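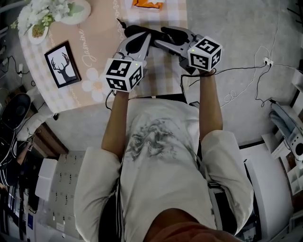

The person who buys the equipment at Cirier would like it known that she didn't ask for the job. She was hired to schedule home recording sessions, and in her second month she complained about a late delivery. "I was told that if I had opinions about purchasing, I could have purchasing," she says. "I have kept my opinions to myself since then. Mostly."

Cirier is a small robotics company in Fluven, in a building it shares with a dental lab. Its people go into ordinary rooms with hand-held grippers and do ordinary things with them, and the recordings go toward teaching a robot arm to do the same. The arm cost a lot of money and was approved in one meeting. The grippers, which get used every working day, took four meetings and a spreadsheet with a tab called "Why."

"An arm looks like an investment," she says. "A gripper looks like something you'd buy to get a sock out from behind the dryer. I had to stand in front of people and explain that the sock thing was where our data came from."

The price she was defending was $615 per gripper, quoted by Leckie, a supplier she speaks of the way other people speak of an in-law. There was a nicer model at $1,095, with a stiffer frame and a carrying case. She ran the numbers for both and went with the cheaper one, and she still thinks about the case.

"You need two per person, one for each hand. That sounds obvious. It wasn't in the first draft of the budget. The first draft had one per person, and it went through two rounds of approval before somebody held up both hands in a meeting."

I asked what else the first draft had left out. She pulled it up on her laptop and scrolled for a while without talking.

Finger pads, for a start. They are soft, they do the touching, and they wear. The draft treated them as part of the gripper, the way you might treat tires as part of the car until you have driven it for a year. She now orders them in packs of 40 and keeps a pack in her desk drawer, under the envelopes, because the pads in the supply closet have a way of leaving with people.

Marker cubes were another. Each gripper carries one so its position can be tracked, and the printed squares on the faces have to stay clean and flat. "A scratched cube works fine right up until you look at the recording," she says. "So now there are spares. I had a line for batteries we didn't need and no line for cubes, which gives you an idea of how well I understood the product."

Then there were the cords. She has strong feelings about cords. The grippers she bought run on cables, the cables want outlets, and the outlets in people's homes were put there by somebody thinking about a lamp. Extension cords and power strips came to so little money that she had folded them into "miscellaneous," and miscellaneous was cut in June by someone looking for an easy win. She spent the next several weeks buying power strips at the hardware store and turning in the receipts one at a time.

"If you want a piece of advice, don't call anything miscellaneous," she says. "Call it site power. Nobody cuts site power. They're afraid the lights will go out."

The software was simpler to buy and harder to live with. Cirier uses a package called Mostisura to line up the recordings, licensed by the seat. She bought seven seats, on the theory that seven people would use it. The theory held until the summer interns arrived. For a few weeks there was a sign-up sheet taped to a monitor, and she says it was the best-used document the company has ever produced.

Would she do it differently now? She would start with the sessions, she says, and leave the catalog closed until she had sat through a few. Where does the person sit? How far is the table from the wall? Is there a rug, a plant, a cat? She had bought the first tripod before seeing a single living room. It was a very good tripod and it didn't fit in any of them.

She would also ask for the repair terms before the price. Leckie fixes its grippers, but it fixes them at its own shop and on its own calendar, and a pair in the mail is a pair that isn't working. The budget for next year has a spare set in it. She expects to be asked why. The "Why" tab is ready, and it has grown a second page.

There is a request in for another arm, too. She thinks that one will go through quickly.

I asked whether she had any sympathy for the people who sign off on all this, and she gave it some thought. They see a list of parts, she said, and most of the parts have dull names. She had been one of those people herself, more or less, back when she was only booking rooms. She once turned down a request for cable ties because it seemed like a lot of cable ties.

"It was a normal number of cable ties," she says. "I've since apologized."

Before I left she asked me whether the recorder I was using had been expensive, and if it came with a case. It had. She wrote down the model.

30 December 2018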